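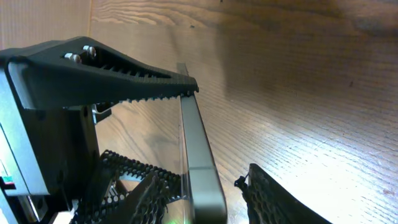
Reading the old parish registers: an interview with Arnar Baldursdóttir

June 2021

The Laxdal Archive holds 1459 parish registers, many of them unread for generations. Arnar Baldursdóttir has led the cataloguing programme at Laxdal for 12 years. "The handwriting is seldom the main difficulty," Baldursdóttir explains. "Spelling changed from one clerk to the next, and a single family may appear under four names."

The Drandeck volumes will be opened to readers in January. Asked what visitors request most often, Baldursdóttir replies: "Baptisms. Burials are the fuller record, and I wish more people would ask for them."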